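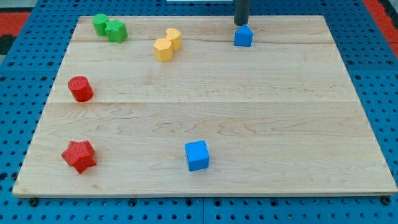 Sorting it out: a student team on blocks, boards and losing by one

July 2026 - By the Turnside newsletter desk
Reading time: 5 minutes

The robotics club at Turnside has one arm, one workbench and one rule about food, which was being broken when I arrived. I had come to talk to the team that took second place in the Flostberg student challenge, and they had agreed to talk as long as I didn't call it second place.

"Joint first with a tie-break," said the team captain, a second-year who looks after most of the code. "That's how we put it on the poster."

The poster says second place. I checked on the way out.

The Flostberg task sounds like something you would give a toddler to buy yourself time for a cup of tea. There is a board with coloured blocks on it: cylinders, stars, cubes and so on. The arm has to bring together blocks of the same colour, without knocking anything over and without a human hand going anywhere near it. A toddler would do it in a minute and then eat one.

"People come to the open day, look at it and say, is that it?" the captain said. "And then we let them try driving the arm by hand. They stop saying it."

The team's other regular, who builds most of what the code breaks, was more precise about the trouble. "A cube is a lovely thing. You push it square on and it goes where you want. A star, you push it and it decides. You catch a point and round it goes. We spent all of March on stars."

All of March?

"There was a week on cylinders. But it felt like stars."

The arm works from above. Its end is a plain dark gray tube, and much of the club's effort goes into getting that tube down next to a block at a sensible speed. The roof-shaped block gave them particular grief, having a ridge along the top where any reasonable block would have a flat bit.

"You come down a touch off and you're on the slope," the builder said. "Then either the block moves or the arm complains. Ours complains in Croatian, or at least the person who wrote the error messages did them in Croatian and then graduated."

That software goes by the name of Begović, after a label on the first folder it was kept in. None of the present members knows why the folder was called that. It has 3,934 lines, of which the captain is willing to defend perhaps the first page. The rest has been passed down from year to year like a family sideboard, too ugly to love and too heavy to shift.

They did try to replace it. Over the winter the club had a go with Grukeo, a planning package that a rival team swore by, and for a few weeks there were two camps. The Grukeo camp had nicer diagrams. The Begović camp had an arm that moved. A vote was held, the result was disputed, and the arm went on running the old code through the whole dispute.

Scoring at Flostberg is done over a run of attempts, with a point for each block that ends up with its own kind. Turnside finished on 40. The winners had 41. I was given a full account of the missing point, with gestures, and I will spare you most of it. It involved a star.

"It was touching," said the builder. "It was absolutely touching."

"The judge had a strip of paper," said the captain. "You slide it between the two. If it goes through, they're not touching."

And it went through?

"It was very thin paper."

I asked what an outsider ought to look at while watching a run, and got two answers at once. The captain watches the order in which the arm picks its blocks. Going for the easy pair first looks good, but it can leave you with a finished group sitting in the way of everything else. The builder watches the edges. The rules let you lose a block off the side, but you don't get it back, and a cylinder that goes over will find the side on its own.

"I can't watch when something's near the edge," the builder said. "I go and stand in the corridor. I've missed all our best runs."

There are over 20 members on the club's mailing list and a good deal fewer at the bench on any given evening, a gap the captain puts down to coursework and I put down to the month of stars. New people are welcome all the same, and you don't need to know how to code. The builder couldn't, on joining, and says that this was taken as a sign of good character.

Next year's rules are already out. The blocks stay the same, but teams will also have to put them in lines by colour, and the paper test has been kept. The captain has written to the organisers to ask what weight of paper they use. At the time of writing there has been no reply, so the club has bought several.

Contact the newsletter desk | © 2026 Turnside Robotics Club | Back to top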